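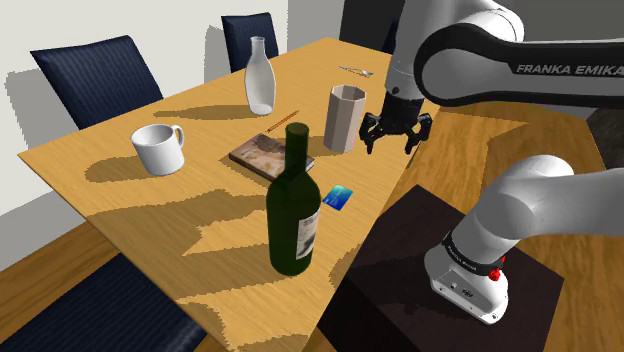

A bottle and a tall cup on the dining table.

Wood tables: rings, wax, scratches and the rest of it

10 Mar 2021
40 comments

Quick one this week, I have bread in the oven. A lot of you wrote in about tables after the cutting board page so this is everything I know, in no order at all.

White rings first. White means the damp is in the finish and hasn't reached the wood. Don't sand. Leave it overnight, plenty of them fade by themselves. Still there in the morning? Clean cotton cloth, folded, dry. Iron on low with NO steam. Press, lift, look. Press, lift, look. A few seconds each time. Move the cloth so you never go over the same damp patch.

Doesn't work on every finish. Shellac hates heat and will go soft on you. Test under the table or on the inside of a leg.

If the iron scares you, mayonnaise. Yes really. A spoonful on the ring, leave it a couple of hours, wipe off, buff. Petroleum jelly does the same and smells better. Sheyla Cárdenas uses plain white toothpaste (not gel) on a damp finger and swears by it. I find it dulls a glossy top, fine on a matte one.

Black rings are another story. Water got down into the wood and met the tannin, or somebody left a steel can standing. Oak is the worst. You need oxalic acid for that, sold as wood bleach, and gloves and goggles and the window open. Strip the finish off that spot first or it can't get in. Rinse well. Let it dry for days before you oil.

Red wine. Blot, don't rub. Cold water on a cloth, blot again. On an oiled table a paste of baking soda and a little water, ten minutes, wipe it off. Baking soda can darken oak so go easy there. Wipe the bottom of the bottle after every pour, the drip runs down the neck and under and there's your ring. A saucer under the bottle does it, or one of those cork mats.

Candle wax. Wait till it's hard. Ice cubes in a freezer bag, set on top for a few minutes, then push the wax off with an old plastic card. Expired library card, gift card, hotel key, whatever is in the drawer. Hold it low, almost flat, and go with the grain. Never a butter knife. I have the scar on my table to prove it. The greasy shadow left behind comes up with a drop of mineral spirits on a rag.

The same card is good for:
– dried batter and oatmeal
– sticker backing, after a dab of cooking oil
– working filler into a dent
– crumbs out of the crack where the leaf goes (wrap it in a thin cloth)

Scratches. Light ones – rub with a walnut, the meat not the shell, then with your finger so it warms up, then a cloth. Sounds like an old wives thing, works on small stuff. Deeper ones get a wax filler stick. Buy one shade darker than you think. Too light shows up from across the room, too dark looks like grain.

Dents are different from scratches. If the fibers are only squashed and not cut you can steam them back. Bare or oiled wood only. Damp cloth over the dent, tip of the iron, short touches. Let it dry fully then sand lightly with 200 grit or whatever you have near that, and oil the spot. Kauko Pitkänen wrote to say he does this on the workbench with a soldering iron and a wet rag. I would not, but he has steadier hands than me.

Oiling. If water stops beading it's time. Wash the top, let it dry, thin coat, wait 20 minutes or what the can says, wipe off everything that didn't soak in. Everything! Leftover oil goes gummy and you'll be sticking to the table at breakfast till June. Two thin coats beat one thick one, every time.

And the rags. Please. Linseed oil rags can catch fire all on their own when they're bunched up. Lay them flat outside to dry, or in a can of water with a lid. Not in the trash, not in a pile in the garage. My neighbor on Clonard lost a shed wall that way.

Every day cleaning. Barely damp cloth, then a dry one. A drop of dish soap if it's greasy. No vinegar on a waxed top, it eats the wax. No furniture polish with silicone in it either, you will never get a new finish to stick later on and whoever refinishes the table will curse you.

Sun. Leave a runner or a fruit bowl in one place all summer and you get a pale table with a dark patch in the middle. (Cherry goes the other way.) Shift things around. Turn the table end for end now and then. If it has a leaf, keep the leaf out in the same room and not in a dark closet, or it won't match at the holidays.

Wobble. Check the floor before you blame the table. Move it a foot, does it still rock? Then it's the legs. Tighten the bolts underneath with the table upside down on a blanket, a little on each one and go around again. Still rocks, felt pad under the short leg. Trim the pad with scissors untill it sits right. Don't saw the other three legs. You'll end up with a coffee table.

Sticky top that never gets clean, that's usually the finish breaking down and not dirt. Elbows do it, and hand lotion. Try mineral spirits on a small patch. If the rag comes up brown and the patch feels smooth, carry on. If it still grabs, it needs refinishing and thats a weekend.

Hot pans. Trivet. Two layers of dish towel is not a trivet, ask me how I know.

What I keep in the table drawer: cork mats, one old card, a filler stick, a soft cloth, felt pads. All fits in a cookie tin.

Next time drawers that stick, and what to do about the smell in old ones. If you've got a good trick for the smell send it over, mine is charcoal and it only half works.

Bread's done. Bye

Shared 2389 times
40 comments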